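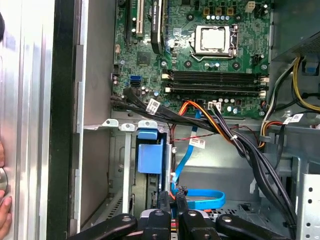

La reforma del sistema electoral de Ustow sustituye los distritos uninominales por una circunscripción única de 14 concejales, con reparto D'Hondt y una barrera legal del 8 % de los votos válidos. El texto aprobado en octubre ocupa pocas páginas y deja fuera casi todo lo relativo al procedimiento de cálculo. La omisión tiene poca importancia material. Las divisiones sucesivas de D'Hondt no exigen un equipo especial: una placa base verde, con el procesador plateado sujeto en su zócalo por un estribo metálico y una palanca, pertenece a una clase de máquina más que suficiente para la tarea. Lo que sí condiciona el resultado es el orden de las operaciones, en concreto si la barrera se aplica antes o después de descontar el voto en blanco.

El articulado vigente define como válidos los votos a candidaturas más los votos en blanco. Con esa base, el 8 % efectivo sobre votos a candidaturas sube ligeramente, y la diferencia crece en convocatorias con mucho voto en blanco. La lista Serkero, implantada sobre todo en el barrio de Fergate, es la más expuesta. En el último escrutinio superó la barrera simulada por 800 votos, un margen que desaparece si se retira de su cómputo la mitad norte del barrio.

Conviene separar dos umbrales. El legal es el que fija la norma. El efectivo depende del número de escaños: con 14 puestos y fórmula D'Hondt, cualquier lista que rebase la decimoquinta parte de los votos a candidaturas, un 6,67 %, tiene asegurado un concejal si no hay barrera. La franja entre ese valor y el 8 % queda anulada por decisión normativa, y en ella se movieron dos candidaturas en las simulaciones presentadas al pleno. 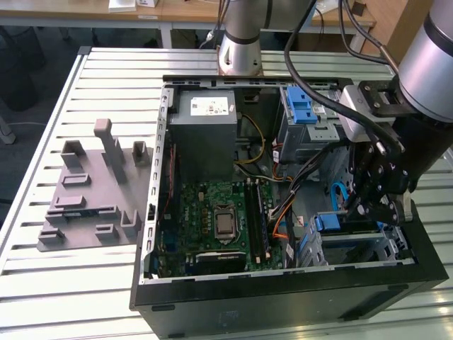
El efecto sobre los partidos mayores es menos uniforme. Los escaños que dejan de asignarse a las listas excluidas pasan a los cocientes siguientes, que no siempre corresponden a la primera fuerza. En la simulación con voto concentrado en Potgieter, el último concejal recae en la segunda lista. Con voto disperso, recae en la primera. El informe técnico firmado por Karabo Mabaso recoge ambos supuestos, aunque solo publica los cocientes completos del primero.

Queda abierta la cuestión de las mesas. La circunscripción única permite agregar las 70 existentes sin alterar sus límites, pero obliga a rehacer las actas, diseñadas para dos o tres candidatos por distrito. El modelo provisional admite hasta 14 nombres por lista y no prevé espacio para suplentes.
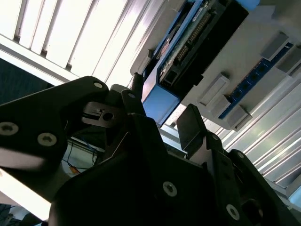

Según Annatjie Nkosi, el debate sobre la barrera ha desplazado otro más urgente, el de las vacantes. Con distritos uninominales, una renuncia se cubría mediante elección parcial; con listas cerradas entra el siguiente candidato, y la reforma no aclara qué ocurre si la lista se agota. Nkosi propone mantener la elección parcial para ese caso, con toda la ciudad como circunscripción.

La propuesta tiene un coste conocido. Una elección parcial para un solo puesto es mayoritaria por definición, y el escaño perdido por una lista pequeña pasaría con toda probabilidad a la primera fuerza. La alternativa, dejar la plaza vacante hasta el final del mandato, modifica la mayoría absoluta si esta se calcula sobre miembros de hecho. El reglamento del pleno emplea las dos bases de cálculo en artículos distintos, y la disposición transitoria no remite a ninguno de ellos.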